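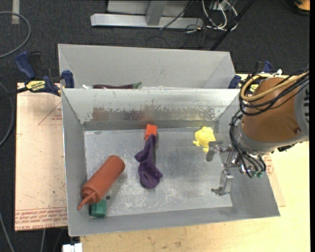 Figure 1. Gripper open at the right side of the front bin. On the bin floor: bottle, green and orange blocks, sock, yellow toy. The second bin is behind.

Labeling Grasp Outcomes from Before-and-After Images in a Bin Transfer Task
Themis Kouris
Final report, Ondus project group

Summary

The project asked whether a fixed camera can tell if a robot grasp has worked, without anyone watching and typing in the answer. I compared two ways of labeling grasp outcomes on a set of 640 attempts. The first reads the finger opening after the gripper closes. The second compares an image of the bin before the attempt with one taken after the arm has moved clear. The image method agreed with my hand labels more often, mainly on soft and thin objects. It did worse when the attempt pushed things around without lifting anything.

1. Background

The Ondus group trains a grasp model from the robot's own attempts. Every attempt needs a label saying whether an object was picked up. Until this spring the label came from the gripper alone. If the fingers stopped before they were fully closed, the attempt counted as a success.

That rule is simple and needs no extra hardware. It works well for a hard block. It works badly for a sock, which can be squeezed almost flat, so the fingers close nearly as far as they would on nothing. My predecessor on the project, Sirley, had already noted in her handover that cloth objects were ending up with too few positive labels. A model trained on those labels would learn to leave cloth alone. I took her note as the starting point.

2. Setup

The workspace is a pair of metal bins placed back to back and held with bar clamps. The arm picks from one bin and drops into the other. When the source bin is judged empty, the roles switch and the arm works in the opposite direction, so a run can go on without a person refilling anything.

The bin walls slope inward. This keeps objects from standing against a vertical side where the fingers can't reach, but objects still collect at the foot of the walls. In Figure 1 the orange block is near the base of the back wall and the toy is near the back right corner of the floor. Positions like these were harder for the arm than the middle of the floor.

The metal is scuffed and parts of it are shiny. I mention it because it matters for the image method. Objects reflect in the walls, and when an object moves its reflection moves as well. Wattanapong suggested lining the bins with felt. We decided against it, as the older data were collected on bare metal and I wanted to be able to compare.

The object set mixes rigid and soft things. Objects were tipped in by hand at the start of a run and were not arranged.

3. Method

3.1 Finger rule

After closing, the controller reports the finger opening. Anything over a fixed threshold is a success. I left the threshold at the value the group was already using.

3.2 Image rule

One image is saved before the arm enters the source bin. After the attempt the arm lifts, moves over the other bin, opens, and backs off to a waiting position. Then the second image is saved. Both images are cropped to the floor of the source bin, blurred slightly, and subtracted. The script, called Jeser, looks for a patch that changed from object to bare floor with no matching patch showing up elsewhere in the crop. If it finds one, the attempt is labeled a success.

The matching step was added late. My first version counted any large change as a pick, and it labeled almost every nudge as a success. Checking whether the same colors turn up somewhere else in the bin removed most of those errors.

3.3 Hand labels

I labeled all the attempts myself from the video, without looking at either automatic label. A grasp counted only if the object left the source bin and was released over the other one. Objects dropped on the way and landing back in the source bin counted as failures. Attempts that lifted two objects at once were counted as successes and marked separately.

4. Results

On rigid objects the two rules gave nearly the same labels, and both were close to mine. The finger rule had a small advantage on blocks. A block that had only slid against a wall of a similar brightness was sometimes reported by the image rule as gone.

On soft objects the image rule was clearly better. Most of the finger rule's errors were real picks of cloth labeled as failures, which confirms what Sirley wrote. Squeeze bottles fell in between. Held across the body they gave a wide opening and a correct label, but held by the nozzle they were sometimes missed.

The image rule had one kind of error I did not expect. When a sock unfolded during a failed attempt, its outline changed so much that the matching step did not recognize it, and the attempt was labeled a success. I tried a looser color match to fix this – it helped with socks and made the results worse for blocks that lay close together. I went back to the original setting.

Reflections caused fewer problems than I feared. Cropping to the floor took out the worst of them.

5. Limits

All attempts were made in one workspace under the same ceiling lights. I was the only person labeling, so I can't say how far another person would agree with me. The image rule also costs time, as the arm must be fully out of view before the second image is saved.

6. Next steps

The group will run both rules together and set aside the attempts where they disagree. Those can be checked by hand, and there are few enough that it should be manageable. Wattanapong is going to retrain the grasp model on the new labels and test it on cloth objects. The Jeser script and the hand labels are in the group folder, with a short readme on the crop settings, which have to be redone if the camera or the bins are moved.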